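The Long Goodbye at Cleveck House

May issue | By the television desk

Print this article | E-mail this article

My mother watched her serials with the ironing board up, and I don't believe she ever scorched a shirt. She knew when to look up. A certain swell of violins meant a face was coming, and after the face there would be another face, and then a third, and in that stretch she could do both sleeves. I have been thinking about her a good deal lately, because Cleveck House is ending after 244 episodes and I find I'm taking it harder than a grown person with a mortgage probably should.

If you have never seen it, I envy you a little and pity you a little more. The story began simply enough. Two families, the Iyers and the Kirnos, own the two halves of one very large house, divided down the middle by a grandfather's will. The Iyers have the kitchen. The Kirnos have the front door. For the first dozen weeks that was the whole show - who could come in, and who could eat - and I would have been happy to watch it go on that way forever.

Of course it didn't. By the first winter there was a lost twin, and then a wedding stopped by a telegram (a telegram, in a show where everyone carries a phone!), and then the well-remembered business of the elder Kirno daughter, who spent 18 episodes pretending to be unable to speak so that she could listen at doors. Friends of mine gave up during that stretch. I stayed, partly out of stubbornness, and was paid back with the dinner at which she finally asked for the salt. I stood up in my own living room.

What the writers understood, at least in the good years, is that a daily serial is a kind of neighbor. You don't need it to be brilliant every evening. You need it to be home. Some nights it has wonderful gossip and some nights it only wants to tell you about the plumbing, and there was in fact a whole month about the plumbing, which I defended at the time and will defend again if anybody asks.

The last year has been bumpier. The move to the seaside town of Gritetti took the characters away from the house, and without the house they seemed to forget what they were angry about. The younger Iyer son had his memory wiped and restored so quickly that he was still wearing the same bandage. Ratings slid, the slot moved from 8 to 6:30, and anyone who has followed these shows for long knows what an earlier slot means.

Still, the final run of 12 episodes has brought everybody back under the old roof, and the show feels like itself again. The will has turned up once more, with a page nobody had read. The two grandmothers have had a proper scene together, 4 minutes long with hardly any music, just two old women peeling oranges and not apologizing. I rewound it twice. I won't say how things stand as the last week opens, except that the front door is unlocked and somebody has left a pot on the stove.
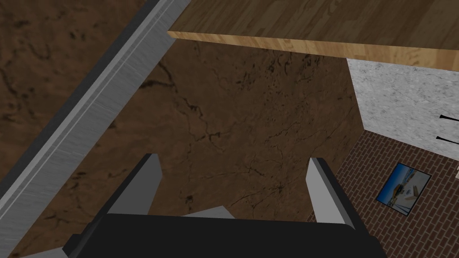
TELEVISION & SERIALS

I don't know what I'll do with that half hour. There is a new drama coming into the slot, something with lawyers, and I'll give it a fair try. My mother always gave a new one two weeks, on the grounds that the actors were nervous too. She'd have liked the oranges, and she would have had plenty to say about the way they were peeled.

Reader comments (4)

orangepeel_fan: The grandmothers' scene!! I called my sister the minute it was over and we both just sat there on the phone.

Midwest Viewer: Nice piece but you're too kind about Gritetti. I skipped nearly the whole thing and didn't miss a beat when I came back.

teatimetv: I will also defend the plumbing month. The flooded staircase was the best set they ever built.

Kirno4ever: Does anyone know if they're repeating it from the start? I only came in after the telegram.

Print this article | E-mail this article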